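July 30, 2004

Plistach terminal, ramp shop. Wind finally down enough to get out on the apron. Werkier tied up on the lay-by side overnight, no sailings till after first inspection. Coffee machine dead again.

Walked the berth at low water before anyone started pulling things apart. Worse on the outer end than it looked from the ticket booth. Notes as I went, wet pencil, some of it guesswork where I couldn't read my own writing:

- Outer fender panel hanging by the bottom chain. Top shackle gone completely, pin and all. Not bent, gone.
- Rub strip torn off the next panel in, a length of it floating under the walkway. Fished it out with the boat hook. Keep it, the bolt pattern is good for a template.
- Ramp lip sitting low on the port side by 5 inches, measured off the curb with the ramp up on the pins. Was level in June.
- Handrail on the foot passenger walkway pushed in. Ugly but solid. Tape it off anyway.
- Piles ok as far as I can see. Diver to confirm.

The lip is the one that matters. Fenders we can nurse along, Giáp yard has used panels in the back lot and they'll let us have them if we send our own truck. But a low corner on the lip means the hinge or the cylinder, and if it's the hinge we're shut for a good while.

Put the jack under the low corner and cycled the ramp slow. Port cylinder creeps. Starboard holds. Marked both rods with paint stick and left it for an hour with the pumps off. Starboard line hadn't moved, port was down past the mark. So it isn't the hinge, or it isn't only the hinge. Good news, sort of.

Pulled the cover off the port valve block. Milky oil in the bottom of the tray. Drew a sample from the return line too and that was cloudier than I like. Water got in someplace, my bet is the breather on the tank, the cap was cocked over and the gasket folded under itself. Could have been like that for weeks, the storm only found it. Changed the cap. Tank drained to drums, flushed, new filter, refilled. Label on the drums says WASTE in my handwriting and should stay that way, somebody used the last lot to top off the winch.

Called Pronico for a seal kit. They have the rod seals on the shelf but not the wiper, or they have the wiper for the older bore. Went round and round on that. Read them the number off the barrel, they read me a differnt one back. I'm going to take the old wiper out and measure it before ordering anything. Last time we trusted the parts book and got a box of very nice seals for someone else's ramp.
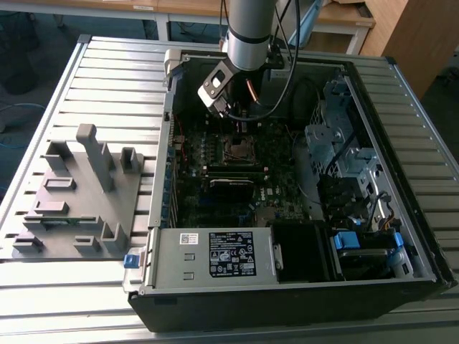
Pressure readings, then, while I waited on the call back. Port side relief opens at 1000 psi, which is low. Spec plate is rusted over but the old book in the drawer has it higher. Turned the screw in a quarter and it came up, turned it back to where it was till I know what the last person was thinking. Would like the tide and wind log next to these numbers, and the log isn't available, the terminal PC quit during the blow. Not touching that one till I know what I'm doing. Black tower case, Dell on the board, same sort as in the photo, laid on its side with the panel off: memory in the black slot row below the CPU socket, expansion card under that. Reseat the memory first, then the card. Wind data for that night might still be on the disk. If it isn't, we have the booth clipboard and whatever Werkier's bridge wrote down.

Clipboard, for what it's worth. Gusts written in by hand until the booth was cleared out, then a blank. Last entry just says "sea over walkway." Nothing on direction. The vane was pointing at the parking lot all morning so I think it's stuck, check the bearing when we have the lift out.

Werkier. Went aboard after lunch. She took a scrape along the belting on the berth side where the outer fender let go, paint and a bit of rubber, no denting that I could feel with a straightedge. Bow door seals dry. Mate wants us to look at the door limit switch while we are at it, it's been slow to make. Not storm damage, so it goes on a separate sheet or it'll get lost in the claim.

Her mooring lines are another story. Stern line chafed at the fairlead, over 10 feet of it fuzzy. Cut that section out and re-eyed the end. It's shorter now but reaches. Spring lines fine. She could sail today as far as the boat goes, it's the ramp holding her.

Afternoon – port cylinder out. Took the chain fall off the gantry and the big slings. Pin came easier than expected, plenty of grease on the inboard side, none on the outboard. Grease line to the outboard fitting is crushed flat where it passes behind the bracket. So that bearing's been running dry. Bushing has some wear but the pin itself cleans up. New grease line from the coil on the wall, rerouted above the bracket. Wrong side of the bracket is where it was, whoever does the starboard one please look there too.

Rod has a score in it near the gland end. Can catch it with a fingernail. Stoned it down and it's better. Would it last the season? Don't know. Asked Pronico for a price on a rechrome and they said 9 working days once they have it in hand. Can't have the ramp down that long in summer. Plan is new seals on the stoned rod, run it, watch it, pull it for chrome in the off season. Write it on the board so it doesnt get forgotten.

Measured the wiper. Calipers, three times. It's the newer bore. Called it in, Pronico are sending it on the morning truck with the rod seals. Wrote the right part number inside the valve block door in paint marker.

Fenders. Truck went over to Giáp and came back with panels. Decent. One has the wrong chain lugs, will need the plate swapped over off our wrecked one. Burned the old plate off before quitting, will weld in the morning if it stays dry. New shackles this time get moused with wire, all of them, not only the top ones. The ones we lost had nothing on them. I looked at the other end of the berth and half of those have nothing on them either.

Foot passengers: office asked if we could open the walkway alone and run people without cars. I said no with the rail like that and no fender on the outer end. They asked again later. Still no. They put a notice on the door and a recording on the phone line.

For tomorrow, in whatever order the truck lets us:

- seals in, cylinder back up, bleed it slow
- paint stick test again, both sides, full hour
- relief setting, find out the real number before anyone turns that screw
- weld lug plate, hang fender, mouse shackles
- vane bearing
- PC
- grease starboard outboard fitting and SEE if grease comes out the far side
- photos of the scrape on Werkier's belting for the insurance people, with a tape in them this time
- limit switch, separate sheet

Oil sample from the flush is on the window sill in the jam jar. Leave it standing there overnight, want to see how much water drops out. Starboard side sample beside it, lid marked S. If the S jar goes cloudy too then the whole tank got it and we flush again.

Jack is still under the lip. Don't lower the ramp on it. Pins are in, tag on the control panel, key in my locker. Chain fall left up.

Need more rags.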